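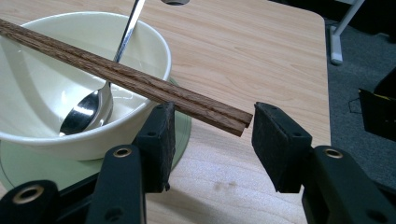
Les arts de la table au Centre culturel de Starnomcombe
Galerie du fonds d'usage - salle Makori

Le Centre culturel de Starnomcombe conserve, à côté de ses collections permanentes, un fonds d'usage composé de vaisselle, de couverts et de linge de table. Ces pièces sont destinées à la manipulation : elles servent aux ateliers, aux repas pédagogiques et aux prêts consentis aux établissements scolaires. Le fonds compte à ce jour 261 pièces, réparties dans les armoires de la salle Makori.

La présente galerie accompagne le récolement achevé en avril sous la direction de Joyce Wanyama, responsable du fonds. Les notices ont été rédigées par Atieno Kashindye. Elles restent volontairement brèves ; les fiches complètes sont consultables sur place, sur demande adressée au secrétariat.

Bol, cuillère et baguettes
Bol en céramique blanche à glaçure brillante, présenté sur un set rond vert pâle. La cuillère en métal repose à l'intérieur, les deux baguettes en bois brun foncé sont posées en travers du bord.

Baguettes, détail
Section carrée ou légèrement facettée, extrémités coupées droit, d'un bois plus clair à la coupe. Le veinage est apparent sur toute la longueur visible.

Assiettes creuses, service Jurier
Grès gris à bord brun. Le service a été déposé au Centre par la maison Jurier lors de la fermeture de son magasin de Clakamlow ; trois assiettes ont été retirées de l'usage en raison d'éclats au talon.

Saladier à bec, service Jurier
Même grès, intérieur émaillé blanc. La marque du potier est lisible sous la base - elle n'a pas encore été identifiée.

Gobelets empilables
Verre moulé, teinte légèrement bleutée. Série de 40, acquise pour les repas de l'école primaire et rangée en caisses à compartiments.

Théière et son dessous
Faïence jaune, anse en rotin tressé. Le couvercle est une pièce de remplacement, d'un jaune un peu plus soutenu que le corps.

Couverts de service
Louche, cuillère à riz et fourchette à deux dents, en bois d'olivier. Entretien à l'huile deux fois par an. Ne pas laisser tremper.

Serviettes damassées
Coton blanc, motif de feuilles, ourlet cousu à la main. Le monogramme brodé dans l'angle correspond à celui d'un ancien hôtel de Clakamlow.

Nappe rayée
Lin écru, rayures rouges aux deux extrémités. Reprise ancienne près de la lisière, laissée en l'état.

Planche à découper
Hêtre massif, rainure périphérique. Utilisée lors des ateliers de cuisine ; exclue du prêt extérieur.

Conditions de prêt
Les pièces du fonds d'usage peuvent être empruntées par les écoles, les associations et les structures d'accueil de la commune. Chaque dossier peut porter sur 3 services complets au maximum. La demande est à déposer à l'accueil du Centre, accompagnée du programme de l'activité et du nom de la personne responsable. Les objets sont remis emballés et doivent être restitués dans les mêmes contenants, lavés et secs.

Toute casse est à signaler au moment du retour. Elle ne donne lieu à aucune facturation lorsque la pièce appartient à une série courante ; pour les pièces du service Jurier, une convention distincte est signée avant la remise.

Reproduction
Les vues de cette galerie peuvent être reprises à des fins d'enseignement, sous réserve de la mention « Centre culturel de Starnomcombe, fonds d'usage ». Pour toute autre utilisation, une autorisation écrite est requise auprès de Joyce Wanyama.

Consultation des fiches : salle Makori, le matin, sur rendez-vous.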